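Narnus season of historical films to return in April with new print and evening talks

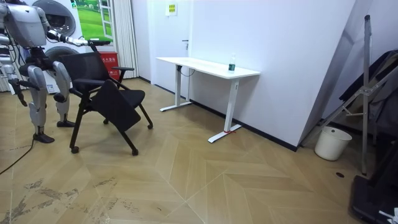
The Narnus Film Trust has confirmed the programme for its spring season of historical cinema, which will open in April at the Jaler picture house and run for five weeks. The season is devoted to films set in the Middle Ages and will include silent features, post-war costume dramas and a small number of more recent productions. Each screening will be introduced by a historian or a specialist in film, and most will be followed by a discussion with the audience.

The Trust last presented a season on this theme six years ago. That programme was limited to one weekend and drew a total audience of 1,055. The new season has been extended following requests from schools and local history societies, many of whose members were unable to obtain seats on the earlier occasion. The Trust has made 1,746 tickets available across all screenings, including those reserved for school parties.

Nawal Samir, director of programming at the Trust, said the films had been selected to show how the period has been imagined by different generations of film-makers.

"Audiences often ask whether a film of this kind is accurate," she said. "It is a fair question and our speakers will answer it. We also hope that visitors will consider when a film was made and what its makers wished to say to the public of that time. A siege filmed in the 1920s looks very different from one filmed in the 1960s, and the walls are not the only thing that has changed."

The opening film will be The Bell at Ostermann, a silent drama about a dispute between a market town and a neighbouring abbey. The film was believed for many years to survive only in a shortened version. A longer copy was identified in a private collection and has since been repaired, with missing title cards replaced from a surviving script. The restored version runs for about 39 minutes longer than the one previously in circulation and contains the whole of the harvest sequence, together with a second trial scene that had been known only from written accounts.

The work was overseen by Adel Metwally, the Trust's head of conservation. He will speak before the opening screening on the condition of the copy and on the choices made during repair. Tinting has been restored to the night scenes in line with notes found on the film itself. Where no such evidence existed, the picture has been left in black and white. A short section of the final reel remains damaged and will be shown in that condition.

Live music for the opening night will be provided by the Kokotus ensemble, whose members have prepared a new accompaniment for voices, fiddle, harp and hand drums. The ensemble has drawn on dance tunes and church music of the late medieval period but has not attempted a strict reconstruction. The same accompaniment will be performed at a second showing in the final week of the season.

The second week will be given over to films about pilgrimage. Meriem Naciri, a lecturer in medieval history, will introduce two features concerning journeys to shrines and will give a separate talk on the clothing, food and lodging of travellers. Her talk will refer to surviving account books and to the ways in which inns and hostels have been shown on screen. It will last one hour and no previous knowledge of the subject is required.

The third week turns to castles and warfare. The programme includes a colour adventure film from the 1950s that has rarely been shown in the region, as well as a television play recorded in a studio with a cast of seven. Ismail Benmoussa, a former fight arranger for the stage, will explain how sword scenes were planned and rehearsed. Visitors are advised that he will use blunt replica weapons during his talk and that seats in the first row will be kept empty for that evening.

Courtly romance and legend form the subject of the fourth week. The Trust has chosen to place an animated feature beside a slow and largely wordless film version of the same story. Both will be shown on one evening, with an interval of half an hour. The animated feature will also be shown separately in the morning for families, at a reduced price.

The season will close with films about daily life, including a documentary on the building of a timber hall by traditional methods. A panel discussion will follow, chaired by Ismail Cherkaoui, who edits the Trust's printed notes. The panel will consider the portrayal of villages and working people, a subject which Ms Samir described as "too often reduced to mud and sackcloth". Questions may be submitted in writing at the box office in advance.

Printed notes will be issued free of charge at every screening. A bound edition, with longer essays and a list of further reading, will be on sale in the foyer from the second week.

Evening screenings will begin at 7.30 p.m. and doors will open half an hour earlier. The family screening will begin at 10.30 a.m. Latecomers will be admitted to the rear seats only on the opening night, owing to the live performance. All sound films in languages other than English will be shown with English subtitles, and a hearing loop is fitted throughout the auditorium. Spaces for wheelchair users are available on the ground floor and should be booked by telephone or in person.

Members of the Trust may book from the first week of the preceding month, with general booking to follow one week later. Each member may buy no more than 2 tickets for the opening night. There is no limit for other screenings. Schools wishing to bring groups should write to the education office, stating the age of the pupils and the number of accompanying adults. Teaching materials for pupils aged 11 and over will be sent with confirmation of the booking.

Several of the films contain scenes of battle or punishment which may not be suitable for younger children. Age guidance for each title is given in the season leaflet, available from the Jaler box office and from public libraries in the district.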